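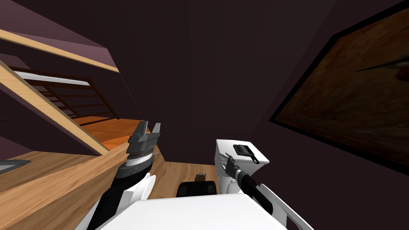 Lorumberg twin-arm set, with Brakham simulator license
Posted August, by the equipment desk

Search equipment and materials Go

Asset number: 2248
Status: in build, simulator available to members
Location: Skerncombe shared workshop, back bench and the PC next to it

Lorumberg sells this as a kit that a careful person can put together at home over a weekend. We've had ours in pieces since spring. The white body shell is on its stand, both shoulders are bolted up, and the left arm moves under power. The right arm moves when it feels like it. Until that changes, the set is listed as a simulator with some hardware attached, and you should book it on that basis.

What you get today is the Brakham software on the bench PC, with both arms modeled and a handful of indoor rooms to try them in. The room that loads by default is the purple one with the staircase and the wood floor. The arms in the software reach smoothly and stop where they're told. Ours do not do that yet, and I would not plan a project around the idea that they will.

What the kit costs to finish

The workshop has put almost $2,000 into this set so far. The brochure price covered the body, the two arms and one cable loom, and "complete" was doing a lot of work in that brochure. We bought the second loom, the power supply and a set of shoulder bolts that were long enough. The grippers were extra too. If you're thinking of buying one for your own garage, ask for the parts list in writing and read it next to the assembly manual before you pay.

The manual has 11 steps. Step 4 is "install wrist."

The gripper

The brochure shows the hand lifting a full mug. We haven't lifted a mug. On the bench the jaws open and close on command, and they will hold a cardboard box for as long as I've had the patience to stand there. The published grip force is given without saying where on the finger it was measured, so treat it as decoration.

Lining up on something small is harder than the sales video suggests. With the software's close-up hand view you get the two fingers and the top of the gripper housing at the bottom of the screen, and beyond them whatever the hand is pointed at. Point it at a dark wall and you have nothing to judge distance by. Use the room view for the approach and switch over late. 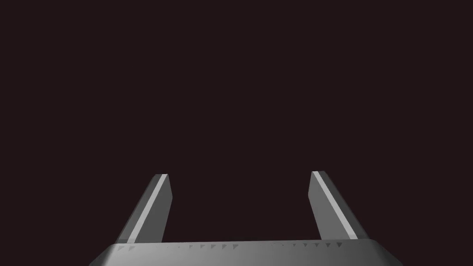 Skerncombe Robotics and Automation Bench

The fingers in the model are flat and square at the tip, with a pale strip down each inner edge. Watch those strips when closing, they're the easiest thing to see against a dark background. There is also a row of little dark triangles along the top of the housing, with a blank stretch in the middle. I have been through the Brakham help pages and can't find a word about what they mean. Don't read them as a scale. One member did, and measured a part with them.

Tsai makes a replacement finger set that is supposed to fit the real gripper. It fits after filing. Whether it grips any better I can't say, and the reviews that say so all use the same two sentences. The Tsai set is in the drawer under the PC if you want to try it. Put the originals in the labeled bag.

About simulated results

The software reports a success score after each run. It is generous. It has given me a pass on a box that was leaning on the wrist at the time. Save the run and look at it yourself before you tell anyone the arms can do a thing, and please don't write "tested" on the project board if the testing was all on screen. We've had that argument and it's tiresome.

Things the simulator seems fair about: reach, whether the two arms will foul each other, and whether the elbow clears the body. Things I don't trust it on at all: friction, cable drag, anything soft.

Booking and use

Simulator: open to any member, two hours at a time, no induction. Leave the default room as you found it or save under your own name.

Powered hardware: bench team only for now. The left arm has no working limit at the shoulder, and the stop button is on a long lead for that reason. Keep the lead where you can reach it.

Offers of help with the right arm are welcome from people who have used a crimping tool before. Bring your own if it's a good one. Ours is the other kind.

Still wanted: one spare wrist cable, strain relief for both looms, a Lorumberg support address that answers.

Contact the equipment desk | © Skerncombe shared workshop | Back to top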